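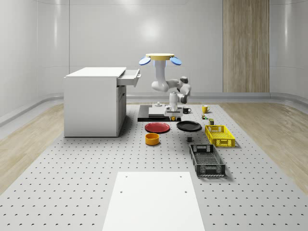
Sim cell, arm over the black platform, top drawer open

Drawer stops short when the arm pulls it in simulation
Posted November 15, 2021

I keep a simulated cell for our tabletop arm. The arm has to open the top drawer of the white cabinet, then go back and pick things up off the table: mugs, plates, a small dark cube. Picking is fine. The drawer is the trouble. On most runs it opens all the way, but now and then it stops partway and the gripper slides off the handle. I ran the same task 200 times overnight and it failed on 4 of them. The start pose is the same each time. I already raised the grip force and it made no difference. The room and the cabinet model came from a coworker who has left, so I can't ask how the drawer joint was set up.

Miranda

Check the friction on the drawer joint first. A lot of cabinet models come with the damping set far too high, and then the arm has to fight it. Open the cabinet file, find the sliding joint for the top drawer, and write down the damping and friction values before you touch them. Ours was at 125. I brought it down to 2 and the slipping stopped. Your units may differ, so go down in steps and run a small batch after each one.

Also look at the collision shape of the handle. If it is one solid block filled in behind, the fingers can't get around it and are only pinching the front. Replace it with a few thin boxes - one for the bar and one for each post.

Mervyn Horrocks

Had this in March. In my case the pull path was not straight. The wrist drifted sideways near the end of the stroke and the drawer jammed in its rails. Plot the gripper position for a good run and a bad run on top of each other. If they split before the drawer stops, it's your path and not the joint.

Zinetti

Reinstall the simulator. Worked for me.

Bomov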